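Town mascots – does anyone else's town have one, and who pays?
Forum: Local News and Community

harborlane
Posted Monday, 7:42 am

Our council has voted to keep the Tovden mascot for another year. For those who don't live here, Tovden is a heron in a yellow raincoat called Celter. It was introduced for the harbor festival three years ago and was supposed to retire after one summer. Now it has a mailbox at the visitor center, a line of tea towels and a parking spot.

I don't hate it. My kids like it. But the item in the local paper said the suit needs a new head, and that the money will come out of the events budget, the same budget that lost the August band concerts. I'd like to know how other towns handle this. Is the mascot a paid job? Do you sell enough stuff to cover it?

pikeroad_dan
Posted Monday, 8:05 am

We had one in Frei. A pickle. The cannery paid for the suit and the town paid whoever wore it by the hour. When the cannery was sold, the new owners didn't want it, so the pickle went into storage at the fire hall and as far as I know it is still there.

My advice is to get a sponsor in writing for longer than one year. The suit is the cheap part. Cleaning, storage, transport and somebody to walk beside it so it doesn't step on a toddler all cost more than people expect.

SalmaT
Posted Monday, 8:31 am

I work the counter at the visitor center three days a week, so take this as one person's view. My name is Salma Tahiri, and it's on the website anyway. The mailbox gets more letters than I would have guessed. Mostly children, some grandparents. We had 88 in the last school term, and every one with a return address got a postcard back.

One correction to the first post. The heron is called Tovden Heron on paper. Celter is the name the second graders picked, and it stuck. The tea towels say Celter.

The head does need replacing. The beak has been glued in several places and the person inside can only see out of the left side.

harborlane
Posted Monday, 8:50 am

Thanks, Salma. I didn't know about the name. Is the postage also from the events budget?

SalmaT
Posted Monday, 8:58 am

No, postage is from the visitor center's own office money. The postcards were left over from a print run with the old phone number on it, so we put a sticker over the number.

quarry_view
Posted Monday, 9:20 am

I'm going to be the grouch. A town our size does not need a mascot. The bus shelter on Mill Street has had no roof panel since spring. If there is money for a beak there is money for a roof panel.

I've read the argument that it brings in visitors. I have never met anyone who drove here to see a heron. They come for the harbor and the fried clams, and the heron happens to be standing there.

ItaloC
Posted Monday, 10:14 am

quarry_view, the bus shelter belongs to the county. The town can't fix it even if it wants to. I asked about it in person and was given a phone number at the county office, which rang and rang.

On the mascot, I was in the suit for one season, so I can answer some of the practical questions. It is not a full-time job. I did 20 appearances between the first warm weekend and the end of the festival, each one 3 hours with breaks. I was paid the same rate as the parking attendants. The feet are the hard part. They're built on rubber boots one size too small for me, and the stairs at the library have to be taken sideways. 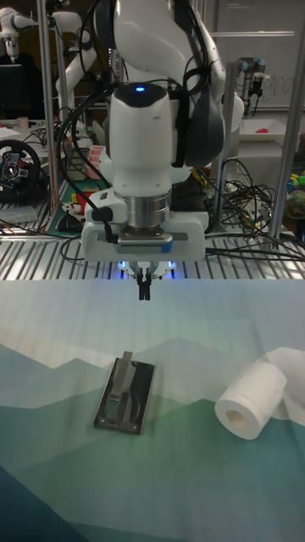 The other thing people ask is whether you can talk in it. You can't, and I think that was a good decision. The first person who wore it did a voice, and some of the little ones got scared. Waving works fine. So does pretending to look for fish in people's shopping bags.

As for the new head, the quote in the paper was from Rusix, who made the original. I think the town should get a second quote. The suit is foam and fabric. Any decent costume shop could copy the head from the old one.

Italo Colombo

quarry_view
Posted Monday, 10:32 am

Fair enough on the shelter. I still say the band concerts were worth more than the bird. My mother went to every one of them and she has no use for a tea towel.

mossyback
Posted Monday, 11:06 am

Disagree with a second quote. My sister's school had its badger head redone by a different shop from the one that made it, and the kids said it wasn't the same badger. They were right, too. The eyes were closer together. They ended up paying twice.

If Rusix still has the pattern, go back to Rusix.

ItaloC
Posted Monday, 11:19 am

That's a good point about the pattern. I don't know if they kept it. Salma, do you?

SalmaT
Posted Monday, 12:10 pm

I'll ask. The person who ordered the suit has moved to another department, but she still answers email.

pikeroad_dan
Posted Monday, 12:45 pm

If they do make a new head, ask for a fan in it. The pickle didn't have one. We had a high school wrestler in there on a hot parade day and he had to sit down behind the pharmacy for 10 minutes.

harborlane
Posted Monday, 1:15 pm

I called the clerk's office over lunch. The band concerts were cut before the heron came up at all. The sound system rental went up and the old stage didn't pass inspection, so I was wrong to put the two together in my first post. I can't find a way to edit it.

She also said anyone can speak about the head at the next meeting. Sign-up sheet is by the door and you get your turn in the order you wrote your name.

quarry_view
Posted Monday, 1:40 pm

I'll be there, and I'll be asking about the stage.

mossyback
Posted Monday, 2:02 pm

Are the tea towels sold anywhere except the visitor center? Asking for a birthday.

SalmaT
Posted Monday, 2:20 pm

Hardware store, on the rack next to the keys. They only have the blue ones left.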